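Rometia Hand Gripper Kit: data card for the sample set

Version of 1 April 2024. Maintained by Constanza Tapia and Olga Ojeda, Cistthorpe.

What is in the kit

The Rometia kit has 2 hand-held grippers, one for the left and one for the right, with their cables and a carrying case from Grumach. One person wears the head camera and works with both grippers at the same time. 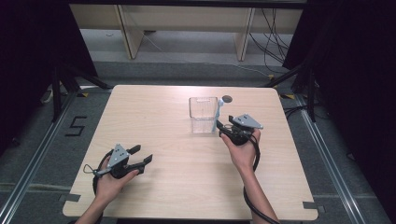
What is in the sample set

Every kit is delivered with 179 short recordings, so the buyer can test the loading script before making own data. The task is a table task with a clear square container and a small stick-shaped object. Each recording has one head view and the gripper views. The files need 32 GB of free disk space.

Gripper view

The camera sits on the gripper and sees both fingers together with the table in front of them. Please check that both pads are in view before you start to record.

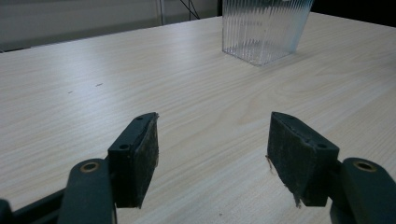
Gripper camera, fingers apart, ribbed container ahead.

Condition of the pads

The sample set was recorded with used pads, and we did not change them for the photos. The facing is worn and some fibers hang loose. We think a buyer should know this, because a model trained only on new pads may see something different later. Spare pads can be ordered from Dreßler in packs of 2.
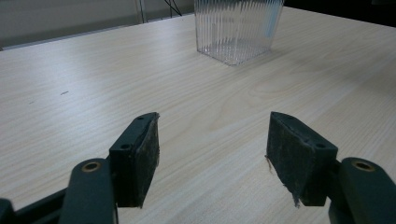

Worn facing on both pads; brass bushings on the arms.

Known limits

Clear plastic is difficult. The ribs of the container bend the light, and depth estimates near its walls are often wrong. Small objects can also leave the gripper view partly, as the blue stick does at the left side.
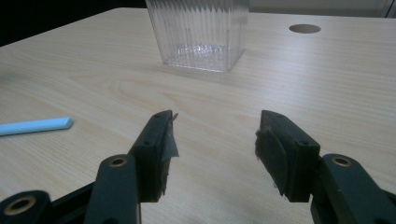

For such cases we recommend to use the head view too. The two clocks are aligned since the February update; older files must be aligned with sync_views before training.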